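Last updated: October

Call for participants: table and board games evenings in Skodcombe

The Ifans reading room is looking for people who want to play, test and talk about traditional board games from different countries. You do not need to know any rules before you come. We will teach you slowly, and we will also make mistakes.

We have 19 places. The evenings start at 7 pm and finish at 9.30 pm. Participants must be over 16 and able to come to at least three evenings. Tea is free, and there is a lift.

After each game we ask you to fill in a short form: was the rule sheet clear, where did you stop, which word was difficult? Your answers will help Ans Postma to correct the English rule sheets before they are printed. You may write in Welsh or Dutch if it is easier for you.

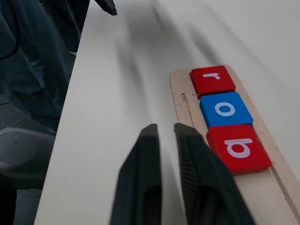 How to apply

Write a few lines to Hemi Treloar at the Ifans desk. Please tell us which games you know, if any, and which evenings are impossible for you. We answer everybody, but it can take one week.

Comments

Dwynwen Vaughan: Can I bring my sister? She is 15 but nearly 16.

Hemi Treloar: Sorry, only from 16, but there will be a family afternoon later.

Aled Wogan: Is the car park still closed after 9?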